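로봇 소프트웨어 실습 강의노트
5주차: 컨베이어 집기 과제의 인식, 계획, 제어

지난주 과제 제출물을 읽어 보니 절반쯤은 상태 머신을 그려 놓고 그 안에 상태를 하나만 넣었더군요. 이름은 대개 RUN이었습니다. 이번 주에는 그 RUN을 쪼갭니다.

1. 문제 설정

벨트 위의 물체를 양손 로봇이 집어서 파란 통에 넣습니다. 말로 하면 한 줄이고 코드로는 작년 조교 버전이 817줄이었습니다. 그중 물체를 실제로 집는 부분은 30줄이고 나머지는 집지 못했을 때를 위한 코드입니다. 비율이 이상하다고 느끼는 사람은 아직 실물 로봇을 안 돌려 본 사람입니다.

좌표계는 벨트, 머리 카메라, 왼손, 오른손, 몸통까지 5개를 씁니다. 변환 함수에는 반드시 어디에서 어디로 가는지를 이름에 적으세요. T1, T2, T_new, T_new_final로 제출하면 읽지 않고 돌려보냅니다.

2. 인식

흰 벽 앞에 진한 녹색 벨트가 있고 그 위에 흰 물체가 놓입니다. 색만으로 분할하겠다는 유혹이 생기는데, 흰색 임계값을 주면 벽도 흰색이고 손등 커버도 흰색입니다. 벨트 영역 마스크를 먼저 씌우고 그 안에서만 찾으세요. 그래도 손가락이 벨트 위로 올라오면 손가락의 흰 부분이 후보에 섞입니다. 로봇이 자기 손가락을 집으려고 하는 영상은 매 학기 나오고, 매 학기 인기가 좋습니다.
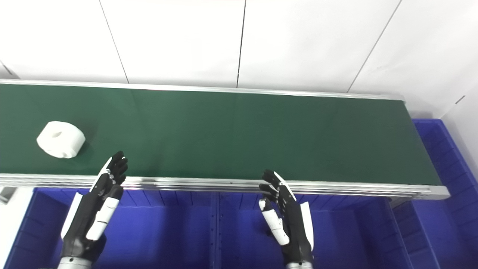

자기 몸을 지우는 방법은 두 가지입니다. 관절각으로 손 모델을 영상에 투영해서 가리거나, 학습한 분할기를 쓰거나. 우리 수업에서는 앞의 것을 씁니다. 관절각은 이미 읽고 있으니까요. 다만 영상과 관절각의 타임스탬프가 어긋나면 마스크가 손을 한 박자 늦게 따라옵니다. Zirumik 로그 도구에서 두 스트림을 겹쳐 보고 지연을 먼저 재세요. 지연을 감으로 넣은 코드에는 꼭 "왜인지 모르지만 이 값이 좋음"이라는 주석이 달려 있습니다.

원통형 물체는 자세 추정이 까다롭습니다. 축 둘레로 돌려도 모양이 거의 같아서 회전 한 축이 멋대로 튑니다. 그 축은 추정하지 말고 고정하세요. 파지 계획에도 필요 없는 값입니다.

3. 계획

양팔이므로 어느 손이 집을지 먼저 정합니다. 가까운 손이 집는다는 규칙은 물체가 두 손 중간에 있을 때 무너집니다. 프레임마다 담당이 바뀌어서 두 손이 서로 양보하는 모습이 되는데, 예의는 바르지만 작업은 안 끝납니다. 히스테리시스를 두세요. 한 번 정한 담당은 상대 손의 비용이 확실히 낮아질 때만 바꿉니다.

경로는 벨트 앞쪽 알루미늄 레일을 넘어가야 합니다. 충돌 모델에서 레일을 얇은 판으로 넣은 조가 있었는데 실물은 홈이 여러 줄 난 두툼한 프로파일입니다. 상자로 넣고 여유를 5 mm 주세요. 케이블은 Skaliritz 플래너의 충돌 모델에 없습니다. 플래너가 모르는 것은 여러분이 알고 있어야 합니다.

4. 제어와 상태 머신

최소한 대기, 접근, 파지, 이송, 복귀는 나눕니다. 각 상태에는 진입 조건, 종료 조건, 시간 제한이 있어야 합니다. 벨트가 비었을 때 무엇을 할지도 적으세요. 빈 벨트에서 마지막 검출값을 계속 쓰면 로봇이 추억을 집으러 갑니다. 검출이 끊긴 목표는 유효 시간을 두고 버립니다.

대기 상태의 손 모양도 상태의 일부입니다. 쥔 손과 편 손은 레일 근처에서 차지하는 부피가 다르므로, 접근을 시작하기 전에 양손의 실제 관절값을 읽어 충돌 모델을 갱신합니다. 명령값을 대신 넣지 마세요. 명령은 희망 사항입니다.

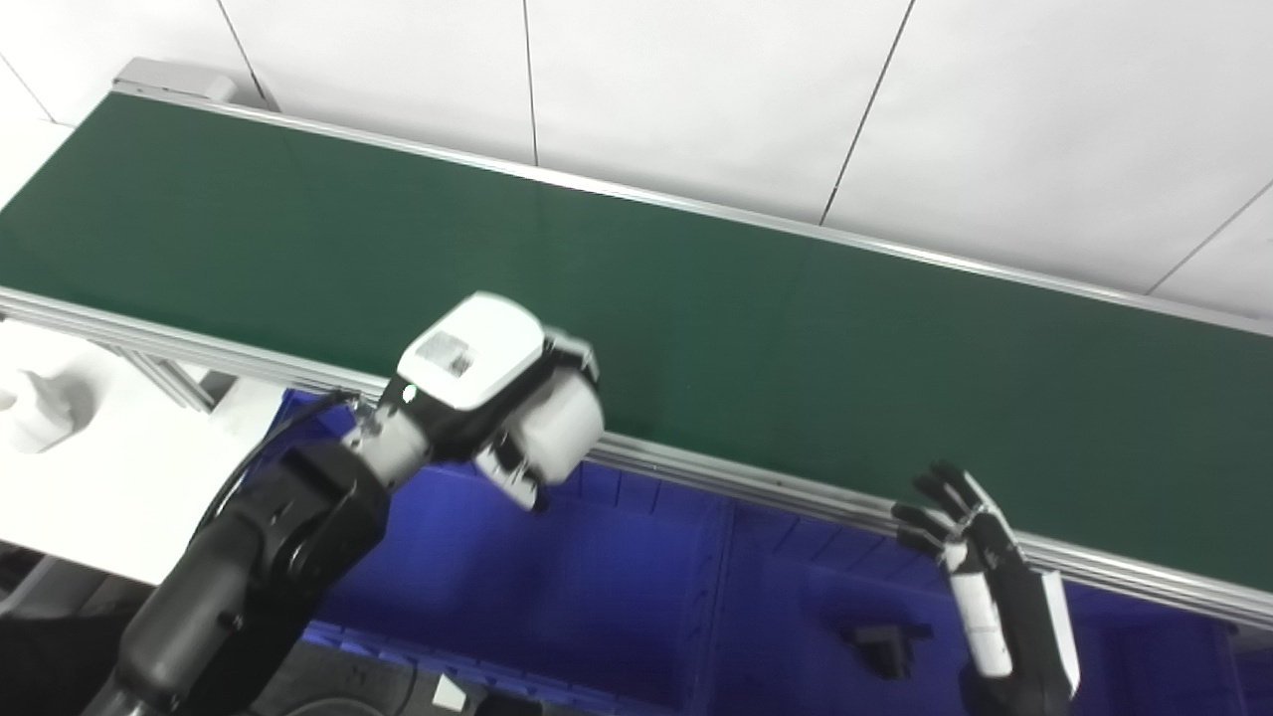
Clurkutitz 실습동, 4월

과제 5 안내

제출물은 상태 전이표, 지연 측정 그래프, 실패 로그입니다. 성공 영상은 받지 않습니다. 실패 로그에는 어느 상태에서 멈췄는지와 그때의 목표 좌표를 남기세요. "갑자기 안 됨"은 로그가 아닙니다.

시뮬레이션은 Dudás 환경을 쓰고, 실물 시간은 조마다 30분 안팎입니다. 그 시간에 패키지를 설치하고 있으면 옆 조가 아주 고마워합니다. 비상 정지 버튼 담당은 노트북을 만지지 않습니다.

다음 주까지 읽을 것: 3절의 비용 함수 부록, 그리고 자기가 지난주에 짠 코드.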